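Search this site Enter keywords Go

The house rules at Giketti's Ostgate office fit on one page, and the lead who wrote them is delighted by that. "We started in July with 35 rules! Now we have 19, and people read them."

Her favorite is the first: look over the whole table before the fingers go near anything. "Know what you're reaching for, and what's behind it."

The second asks for ordinary homes, clutter and all. "Leave the ornaments where they live. I love that one."
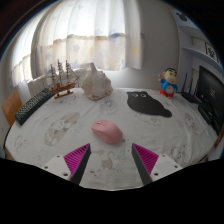

Gripper fingers open at a table with a pink mouse and a cat-shaped mouse pad.

Next she wants a shared standard for naming objects. "Call it a mouse every time, please, and we'll all be happier."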